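Speaker notes — "Two hands, one object: what the planner doesn't know"
Karthikeyan Lobo, Hotstead
Afternoon session, March. Keep the clicker in the left hand, water on the right.

OPENING

Say hello, say the name, skip the biography. They have the program.

Start with the complaint. Most bimanual demos I get shown are one-arm demos with a second arm along for the ride. One hand holds, the other hand rests somewhere plausible, and the title says coordination. I have given that talk myself. I gave it last year at Suston and people were polite.

So today is about the software between the two arms, and why I trust it less than I did when we wrote it.

Ask for hands: who runs a separate planner per arm? Who runs one planner over both? Wait. Usually a few people put a hand up for each and look uncomfortable. Good, go on.

THE STACK, QUICKLY

Do not spend long here. Four layers and they will have seen all of them before.

Perception gives us an object pose and a rough shape. The grasp module proposes contact regions for each hand. The planner, which we call Flumulent, turns a pair of contact regions into a pair of arm paths. The controller follows the paths and is supposed to be compliant enough that small errors don't matter.

Stress "supposed to be." Every layer in this list assumes the one above it is slightly better than it is. Perception hands over a pose with a covariance attached, and the grasp module throws the covariance away. I checked. It gets passed in as an argument and never read. If anybody here maintains a grasp module, go home and check yours.

WHY AWKWARD OBJECTS

We spent far too long on boxes. A box forgives you. It has flat sides, the sides are parallel, and if your two hands squeeze along the same line everything stays put. You can be wrong about the pose and the box will fix it for you by sliding into line with the fingers. Then you write down a success and credit the planner.

Fruit doesn't do you that favor. A pineapple has a long axis, a lumpy skin, and a crown that the shape fitter would very much like to treat as part of the body. If you fit one ellipsoid to the whole thing, the center ends up too close to the leaves, and both hands go to the wrong place with full confidence.

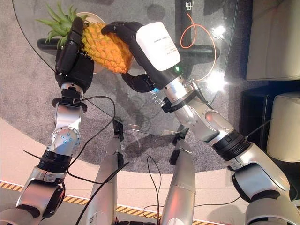 The fix we shipped was to segment the crown and fit only the body. It works on the fruit we tuned it on. I would not put money on it for a cauliflower, and I say that as the person whose name is on the commit.

If someone asks about learned shape models: yes, we tried one. It was better on the crown and worse on everything we hadn't shown it. Offer to talk afterward.

CONTACT IS NOT A GRASP

Slow down here, this is the center of the talk.

Both hands touching an object tells you very little. The question is whether the forces agree. In our first version each arm had its own impedance controller and its own idea of where the object was. The two ideas differed by a small amount. Each arm then pushed a little to correct the difference, and the other arm read that push as a disturbance and pushed back. From outside it looked like a firm hold. In the logs it was an argument.

We have two ways to deal with that, and I don't love either.

First option, leader and follower. One arm owns the object pose, the other arm controls force only. Easy to write, easy to debug. Falls apart when the leader's hand slips, as the follower has no opinion of its own and goes along with the mistake.

Second option, a shared object frame. Both arms servo relative to one estimate, with internal force as a separate target. Cleaner on paper. Everything now depends on that one estimate, and the estimate is worst exactly when both hands are covering the object and the head camera can see mostly knuckles.

Pause. Let them think about the knuckles.

THE OCCLUSION PROBLEM

Our tracker, Fonseca, reports a confidence score. For a long time the score stayed high during the hold, and we were pleased. Then we looked at what it was doing. With too few visible points it fell back on the last good pose, and it scored the last good pose against itself. Of course it was confident.

We now freeze the score when the visible area drops, and the planner has to treat the pose as stale. The numbers got uglier. I think they got more accurate too, but I can't prove that without a second camera, and the people who ask me for the proof are the same people who won't pay for the camera.

A clear tabletop makes things worse. Depth returns come from the floor, from the table, or from nowhere. We fit the support plane once before the reach and hold it fixed. Crude — and I have not seen a reason to take it out.

WHAT I WOULD ASK OF ANY DEMO

Including ours. Read these out slowly.

Was the object moved between trials, and who moved it?
What does the system do when one hand loses contact?
Is the success flag set by the planner, or by something that doesn't share code with the planner?
How many runs were stopped by hand, and are they in the table?

On the last one, admit that ours were missing from the first draft of the results.

IF TIME IS SHORT

Cut the stack section, keep the logs plot. Take the slip-detection question if it comes up; the answer is that we do it from finger currents and it is late more often than I'd like. Leave the contact slide up during questions.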